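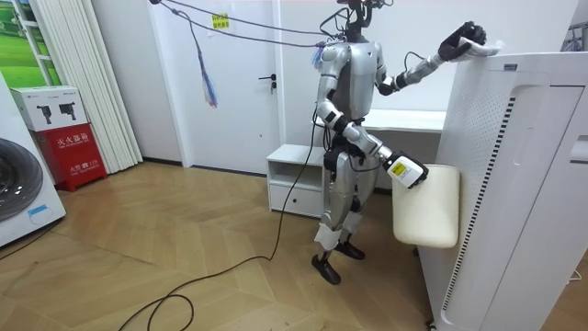
My bedroom gets dusty faster than any other room in the apartment and I'm trying to work out whether it's the air or the floor. The building is on Eltside, one block from the bus garage, and the windows are old. I wipe things down and by the next evening there is a gray film again. The purifier is the tall white one, and it stands right on the herringbone floor with no rug near it. I run it on medium all day and on low at night. The room is 234 square feet and the box says it is good for up to 500, so I don't think it's undersized. The filter was new in September. What else should I be looking at?

**magudelo**

---

Gaps between the floor blocks. Old herringbone moves with the seasons and every joint fills up with grit. You walk across it and it goes back in the air. Vacuum with a soft brush head, along one direction of the pattern and then along the other. Don't bother with a broom, it just moves the stuff around.

**phromma_floors**

---

I'd look at the windows first. The floor isn't making dust, it's holding what came from somewhere else. Next to a bus garage you are going to get black fine dust through any window that rattles. Foam tape is cheap. Do the bedroom and see if the film slows down before you touch anything else.

**Siriporn Chaimongkol**

---

> The floor isn't making dust

An old finish that has worn through does make dust. Maybe not a lot, but I have sanded enough of them to know what comes up. Drag a dark sock over the bare spots by the door. If it comes back tan, that's wood.

**phromma_floors**

---

Tried the sock. Mostly gray, a little tan near the closet. So maybe both of you are right.

Something I should have said the first time is that the film is worst on low surfaces. The top of the bookcase is fairly clean after a week. The low furniture by the bed is where I can write my name.
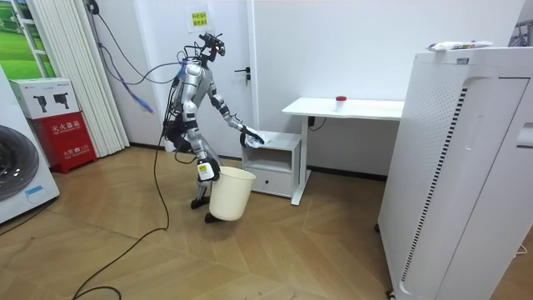
I also wash the sheets every week and line dry them in the hall, so I doubt it's mostly lint. I did buy foam tape this morning and will put it on tonight. The left window is the bad one — you can feel air along the bottom when a bus goes by.

**magudelo**

---

Bedding is lint no matter how often you wash it. Shake a pillowcase in front of a sunny window sometime. Low surfaces near a bed are the first place it lands.

Other question, what speed is "medium"? On my Skaline there are 5 speeds and the first two barely move any air. The square footage on the box is usually for the top speed, so 500 on the box could be a lot less at what you run it on.

**oldcarpet13**

---

Three of five, so medium is the middle. It's too loud above that when I'm on the phone. I could run it on high while I'm at work.

**magudelo**

---

Do that. And leave space around it. Mine wants a foot of clearance on every side, says so in the manual. People put laundry or cushions up against them and then wonder why the filter isn't picking anything up.

**oldcarpet13**

---

A foot is overdoing it. Depends where the intake is. Some pull from the back, some from the front or all the way around. Look for the grille and keep that part clear.

**Siriporn Chaimongkol**

---

Checked the booklet, it says eight inches. I moved it farther from the dresser.

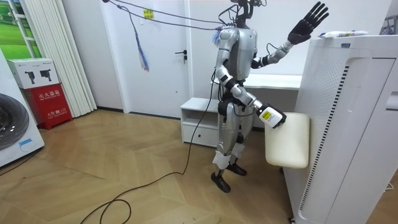 *Air purifier with the cream cushion against the front.*

Tape is on both windows now. The left one needed two layers at the bottom. I'll give it two weeks with the purifier on high during the day and damp wipe the low surfaces on the same evening each week, so I'm comparing the same thing.

**magudelo**

---

Keep the cushion off it during the two weeks or you won't know what did what.

**oldcarpet13**

---

Will do.

**magudelo**

---

If you get to the floor later, don't let anyone talk you into a full sand on blocks that old until you know how much thickness is left. Pull a heat register or a threshold and measure from the side. A screen and recoat may be plenty. I've used Pristirlow matte on two bedrooms and it held up, though it does need a full day between coats.

**phromma_floors**

---

Pristirlow scuffs. I had it in a hallway and it was dull within a year. I would pay more for a two-part finish.

**Siriporn Chaimongkol**

---

A hallway isn't a bedroom. Agree on two-part for a hallway.

**phromma_floors**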